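Hanging Day at Salitz

I have my doubts about anyone who says a shop display sells clothes. Şengül Çetinkaya swears it does, so on Sunday we hung the knitwear her way and I kept my opinions for this page.

Her rule is that ribbed knits go on thin plastic hangers. Mine is that heavy knits should be folded on a shelf, where the shoulders can't stretch. We have 117 hangers and she wanted every one of them used.

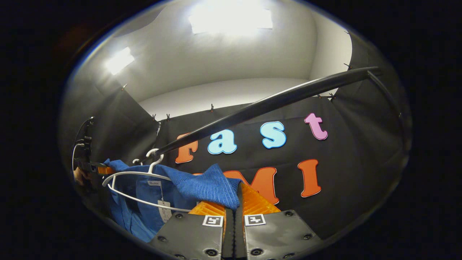

Blue next to blue was her idea as well. She says shoppers compare shades. I say they pull one out, put it back crooked and leave. Nevzat Yurt took her side, but he also liked the Piltimow racks, and those lasted two weeks.

The hang tags stay on the outside for now. I'd like to see the June numbers before I agree to any of it.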